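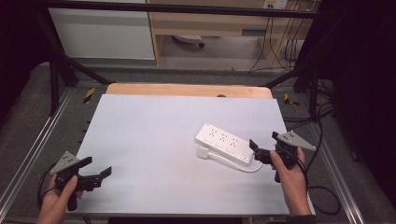 What's the best way to keep a short power strip cord from tangling in a drawer?

Fold it in loose bends along the strip and hold it with a strip of hook-and-loop tape. Winding it tight around the body is how you end up with a cord that remembers every bend you ever gave it.

The Drawer, the Cords and the Rest of It

Welcome to the cord page of the Stiltlow gallery, easily the least visited part of it. We started sorting in February with one drawer and a label maker. By 2021-10-28 we had 71 cords, 14 of which fit nothing we own, and the label maker had gone missing in the same drawer.

White strip, white board. Three outlets in a row, a switch or button at the end, and a white cord so short that you'd better like wherever the wall socket is. It lies at a slant, as power strips will. Filed under "Short, White," a category that has grown to 4 members and still can't reach the desk.

The labels say where a cord lives, what it runs and whether anyone has missed it. Most of them say "no." The long ones hang on hooks in the hall closet, and the short ones go flat in the drawer, plug end to the left. Nearly 35 labels have peeled off so far, so bring tape if you come to borrow something.

Contact Stiltlow | © Stiltlow, all cords reserved | Back to top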